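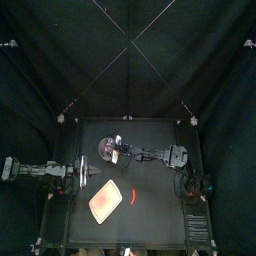 ## Pressemitteilung: Jamero geht in Busberg an den Start, und ich freue mich riesig!

**Busberg, im Oktober.** Wer schon mal einen Brief vom Jugendamt im Kasten hatte, kennt das Gefühl: Man liest ihn dreimal und versteht immer noch nur die Hälfte. Mir ging es vor Jahren genauso. Ich saß am Küchentisch, hatte ein Hilfeplangespräch vor mir und keine Ahnung, ob ich jemanden mitbringen darf. (Darf man! Einen Beistand nämlich, das wusste ich damals nicht.)

Deshalb habe ich Jamero ins Leben gerufen, eine Begleitung für Eltern, Pflegeeltern und Großeltern bei Terminen mit Ämtern und Beratungsstellen. Wir sitzen mit am Tisch, schreiben mit und gehen hinterher das Protokoll noch einmal in Ruhe durch, gern auch bei einem zweiten Kaffee. Rechtsberatung machen wir nicht, dafür nennen wir auf Wunsch Anwältinnen und Anwälte für Familienrecht in der Umgebung.

Im Probelauf haben uns 277 Familien geschrieben, 206 davon haben wir zu mindestens einem Gespräch begleitet. Mit so viel Post hatte ich wirklich nicht gerechnet, mein Drucker auch nicht. Die meisten Fragen drehten sich um Umgangszeiten, um Akteneinsicht und darum, wie man eine Familienhilfe wechselt, wenn es menschlich einfach nicht passt.

Ab sofort sind wir fest in den Räumen der Beratungsstelle Vlachou zu finden, zweiter Stock, der Aufzug fährt wieder. Den Umbau des Wartezimmers samt Spielecke hat die Firma Skolteck bezahlt, dafür ein dickes Dankeschön! Die offene Sprechstunde beginnt um 16 Uhr, Kinder können natürlich mitkommen. Ein erstes Gespräch kostet nichts, auch das zweite und das dritte nicht.

Neu ist außerdem unser Heft »Was steht da eigentlich?« mit 110 Begriffen aus Amtsbriefen, von A wie Amtspflegschaft bis Z wie Zuständigkeitswechsel, alles in normalem Deutsch. Es liegt bei Vlachou aus und in der Stadtbücherei Busberg gleich neben der Ausleihe. Wer einen Stapel für die Kita oder die Schule haben möchte, meldet sich bitte kurz bei uns.

Redaktionen dürfen diesen Text gern kürzen. Für Interviews stehe ich vormittags zur Verfügung, am liebsten telefonisch. Über einzelne Familien gebe ich keine Auskunft.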